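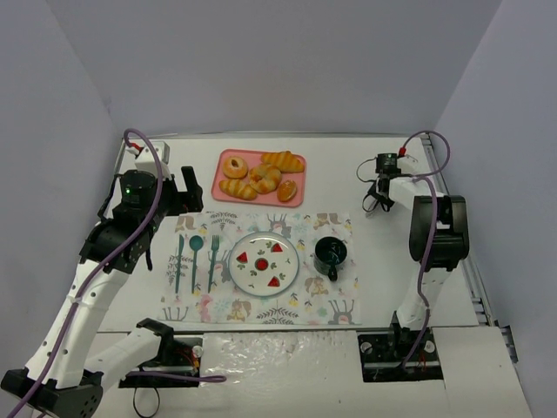 Before you program the Sumach bread warmer, decide what you will be putting in it on most mornings. The preset you save to button 1 is the one the warmer returns to after a power cut, so it pays to choose it with care. Thin, open shapes heat through faster than solid ones. Of the kinds on the pink tray, a ring donut or a croissant belongs on the short setting, and a knotted roll needs the long one. A split bun can go on either, depending on how crisp you like the cut side.

Section 4. First-time setup

You will need the warmer, the crumb drawer, the wire rack and the power cord. The rack is packed under the cardboard insert and is easy to miss.

4.1 Placing the warmer

1. Set the warmer on a flat, dry counter that can take heat. Do not stand it on a cloth or a plastic mat.
2. Leave 4 inches of open space behind it and 8 inches above the lid.
3. Remove the blue film from the control panel and the paper tag from the lid hinge.
4. Slide the crumb drawer in from the front until it clicks.
5. Lower the rack onto the four pegs. The bent edge faces the back.

CAUTION: The lid and the rear vent get hot in use. Keep curtains, paper towels and bread bags away from both. Do not push the warmer under a wall cabinet while it is on.

4.2 Burning off the coating

The heating plate leaves the factory with a thin protective coating. It must be burned off once before any food goes in.

1. Plug the cord directly into a grounded wall outlet. The warmer draws 615 watts. Do not use an extension cord.
2. With the rack in place and no food inside, close the lid.
3. Press and hold LONG until the light turns from green to amber.
4. Let the cycle run to the end. The beeper sounds twice.
5. Unplug the warmer and let it cool with the lid open.
6. Wipe the rack with a damp cloth and dry it.

Note: A faint smell and a little smoke are normal during this cycle. Open a window. If there is still smoke on the second use, unplug the warmer and see Section 9.

4.3 Saving a preset

1. Plug in the warmer and wait for the green light.
2. Press SHORT or LONG to pick the base setting.
3. Use the plus and minus keys to change the time. Each press moves it by ten seconds.
4. Hold button 1, 2 or 3 until you hear one beep. The setting is now stored on that button.
5. To replace a stored setting, repeat these steps. The old one is erased.

If you hear three quick beeps, the time is outside the range for that base setting. Lower it and try again.

Note: Warmers sold with the Itex timer module have an extra key marked DELAY. Leave it off while saving presets. The module is covered in Section 6.

4.4 Loading the rack

1. Lay pieces in a single layer with a finger's width between them.
2. Put the thickest pieces toward the back, where the plate is hottest.
3. Place split buns cut side down if you want the cut side crisp, cut side up if you want it soft.
4. Keep anything with glaze or icing on the parchment liner. Melted sugar on the plate will smoke and is hard to remove.
5. Close the lid gently. If it will not close under its own weight, take a piece out.

CAUTION: Do not warm bread in its bag or wrap it in foil. Do not leave the warmer running when you are out of the room. Use wooden or silicone tongs to lift food off the rack.

Frozen bread should be thawed on the counter first. Filled pastries may be hot in the middle even when the outside feels only warm, so let them stand before serving, especially to children.

Parchment liners are sold by Skarnska under the name Atallah, in the small size. The large size overlaps the vent and must not be trimmed to fit while it is inside the warmer.

Continue to Section 5, Daily Cleaning.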